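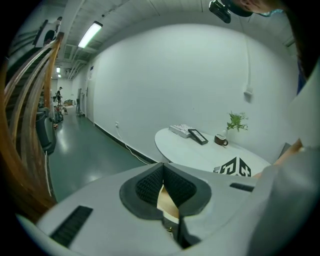
Dymphna Ó Conaill wrote in to say that her sourdough starter died over the summer, and could we please go over the feeding again for those of us who go away and forget. Gladly, Dymphna, and you're in very good company! Mine sulked for most of October after we got back from Tikville, and it took six days of feeding before it would so much as bubble.

Pour off all but a couple of spoonfuls, stir in equal weights of flour and lukewarm water, and leave the jar somewhere cozy with the lid resting loosely on top. Do it morning and evening. I like a bit of rye in the mix (Hemant Tiwari swears by plain white, and his loaves are lovely, so suit yourself). If you're still stuck after all that, I have almost 200 grams of lively starter going spare, so bring a clean jar to the next bake morning.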